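Novimbridge to replace water lines on Sumach Street starting in January

October 16, 2023 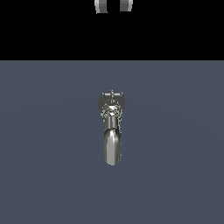

A chrome faucet. Homes on Sumach Street will get new service lines this winter.

Novimbridge will replace the old water main under Sumach Street this winter, along with the service lines that run from the main to each house. The town council approved the contract by a vote of 4 to 2.

The work covers the stretch between Mill Road and the rail crossing, where 34 homes are still on galvanized pipe. Crews from Zernov Contracting are due to start in January and expect to finish before the spring paving season.

Water Superintendent Darnell Montoya told the council the main has broken four times in two years, most recently in August, when the lower end of the street lost service overnight.

"We keep digging up the same block," Montoya said. "The clamps are holding but the pipe between them is worn out."

Residents will not be billed for the part of the line in the public right of way. Owners who want to replace the private section at the same time can sign up with the contractor through the water office and spread the cost over 40 monthly payments on their water bill. Sign-up forms will go out with the next bill.

Council member Lies Martens voted against the contract. She said she supports the project but wanted the town to seek new bids after one of the original bidders, Cârstea & Sons, withdrew in the summer.

"It may be a fair price," Martens said. "I would have liked to see another one next to it."

Sumach Street will be closed to through traffic during working hours, with access kept open for residents, school buses and deliveries. Parking will be allowed on one side only. The water will be shut off for part of a day at each house when the new line is connected – the contractor will leave a notice on the door the day before.

After service is restored, residents should run the cold tap in the kitchen or bath for several minutes and clean the faucet screens, which can collect grit. Anyone with cloudy water the next morning should call the water office.

A public meeting with the contractor will be held at the town hall annex before work begins. The date has not been set.

Related
Leaf pickup schedule posted for east side
Council delays vote on library roof
Mill Road culvert reopens to traffic

Get local headlines by email. Sign up for our free newsletter.

Contact us | Copyright 2023 Novimbridge Record | Back to top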